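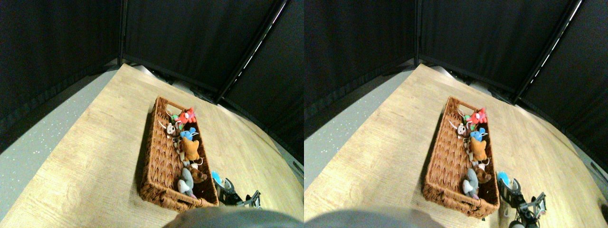
4. Filling the Basket

By now you should have your Wostley basket out of its wrapping and wiped over, and the toys you want to keep in it gathered somewhere close by. If you skipped ahead to get to the fun part (plenty of people do, and we don't blame you), please pop back to Section 3 and check the rim for loose ends of wicker before any soft toys go in. A stray end will catch on plush and pull a thread before you've noticed.

The long, narrow shape is meant for small toys sitting in a line, so that a little one can see every face and choose a favourite without tipping out the lot. Seven small plush toys are plenty to begin with. You'll probably find room for one or two more once you've had a play with the order.

4.1 Before you start

Set the basket on a table or a low bench with a bit of space on all sides. It can sit straight or on the diagonal, whichever lets you reach both ends comfortably. Try to keep it off a heater or a sunny windowsill, as wicker gets brittle when it dries out and bright colours fade quicker than you'd think.

Caution: Always lift the basket with two hands, one in each handle opening. Don't pick it up by the long side of the rim, even when it's empty.

4.2 Putting the toys in

1. Give each toy a gentle shake and a squeeze, and feel along the seams. Anything with a split seam or a wobbly eye goes in the mending pile for now.

2. Choose a toy for the far end. A bright one is lovely there, such as a red-orange star, and it makes a cheerful marker so that everybody in the house knows which way round the basket goes.

3. Work back towards yourself, one toy at a time, tucking each one in beside the last. Keep to one long side of the basket so the row stays a row and doesn't turn into a heap.

4. Put your biggest toy somewhere past the middle, sitting upright. The smaller ones can lean on it, and it will hold the whole line steady when the basket gets carried down the hall.

5. Let the floppy ones lean on the rim if they want to. A toy with little horns or long ears often sits better tilted than straight, and there's no harm in it.

6. Finish with a soft, flat sort of toy lying down at the near end. A grey one with big round ears does the job very nicely.

7. Step back and have a look. If any toy is hidden behind its neighbour, swap the two over.

Note: Two toys of the same colour are easier to tell apart with something different between them. If you have a couple of light-blue ones, as so many families seem to, give them each their own part of the basket.

4.3 If the row won't stay put

Toys that slide when you lift the basket usually have too much room. Close the gaps first, and if that doesn't help, fold a tea towel lengthwise and lay it along the empty side. The Novdale liner (part 143, sold separately) does the same thing a little more neatly and can go through a cool wash.

Caution: Don't press the toys down hard to squeeze in extras. The sides will bow outwards over time, and they won't come back.

4.4 Tidying up at the end of the day

Little children manage this best with one toy handed to them at a time, starting with the one that lives at the far end. For washing and drying your toys, please turn to Section 5.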